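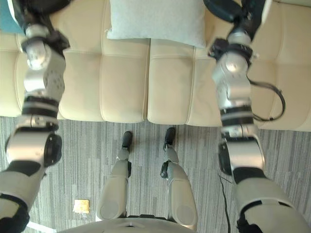 7. Setting up a mirror

A mirror is a read-only copy of your news site, served from a different address. Readers on a network where the main address is blocked can open the mirror in a normal browser with no extra software. This section covers the first mirror for one site. To add mirrors to a site that already has one, go to "Adding and retiring addresses."

Before you start

You need:

- a Josarent account with the Publisher role
- access to the DNS settings for the domain you will use as the mirror address
- the public address of the main site, including https
- one host for the mirror, in a different network from the main site

Register the mirror domain through a separate account from the one that holds your main domain. A complaint against one account can suspend every domain in it.

Note: The mirror domain should not contain the name of your publication. Some providers filter on the name alone, and a new address with the same word in it may be caught by the existing rule.

Create the mirror

1. Sign in to Josarent and open Sites.

2. Select the site, then Mirrors, then New.

3. In Source, enter the address of the main site. Do not include a path. If the English and Urdu editions run on different subdomains, create a mirror for each.

4. In Mirror address, enter the new domain.

5. Under Content, choose what to copy:

Full – all public pages and media.
Recent – pages published or changed in the last 37 days, with their media.
Text – all public pages, no audio or video.

Use Recent if the host has limited storage. Older links will then show the notice page described under "Notice pages."

6. Set Refresh interval. The default is 600 seconds. A shorter interval puts more load on the main site and is rarely needed outside breaking coverage.

7. Select Save. The mirror appears in the list as Pending.

Point the domain

1. Copy the two DNS records shown under the mirror's Details tab.

2. Add both records at your DNS provider. Set the TTL to 600.

3. Return to Details and select Check records. If the result is Not found, wait for the old TTL to expire and check again.

4. When both records show as Found, select Issue certificate.

5. Wait for the status to change from Pending to Ready. The first copy of a large archive can run overnight. The status stays Pending until the copy is complete.

Caution: Do not turn on forwarding from the mirror to the main site at your DNS provider. Readers on a blocked network would be sent straight to the blocked address.

Remove what should not be copied

Josarent copies what a visitor without an account can see. Login pages, comment forms and tip forms are left out by default. Check this by hand before you share the address.

1. Open the mirror in a private browser window.

2. Visit the contact page, the tip page and at least one article with comments. Forms should be replaced by a line of plain text.

3. View the page source and search for analytics and advertising scripts. If any remain, add their domains to Strip list and select Rebuild.

4. Follow several links inside articles. Each should stay on the mirror address. Links that jump to the main site are usually written in full in the article body. Turn on Rewrite full links to fix them.

Caution: Never accept tips from sources through a mirror. Traffic passes through a third-party host, and that host can keep logs. Keep the tip page on the main site or on a separate service that your security contact has approved.

Test from the affected network

A mirror that loads in your office has been tested only on your office network. Arrange a check from inside the country or provider where the block is reported.

1. Open Checks and select New.

2. Choose the country, then the provider. Where a Losteck probe is available on that provider, it is listed by network name.

3. Run the check against both addresses, main and mirror.

4. Read the results:

DNS altered – the provider's name server returned a false address.
Reset – the connection opened and was then closed by a third device.
Timeout – no reply. This may be a block or an ordinary fault. Repeat at another time of day.
Reached – the page loaded and matched the source.

5. Repeat on at least 2 providers. Blocks are often applied on some networks in a country and not on others.

Note: One failed check is not evidence of a government order. Save the raw result file before you report a block in print. The Export button keeps the time, the provider and the full server response.

Caution: Do not ask readers to run checks for you if visiting the site could expose them to legal risk. Probes on the Tomness list are run by people who have agreed to this in writing.

Share the address

1. Set the mirror to Public.

2. Copy the short text from Share. Edit it if needed, but keep the full address visible so that readers can compare it with what their browser shows.

3. Post the address on channels your readers already follow. Do not post all of your mirror addresses in the same place.

4. Record who has access to the domain account and store the recovery codes offline.

Requests for a new probe location go to Golnar Alipour. For certificate errors that remain after a rebuild, send the export file to Pouran Tehrani with the mirror address in the subject line.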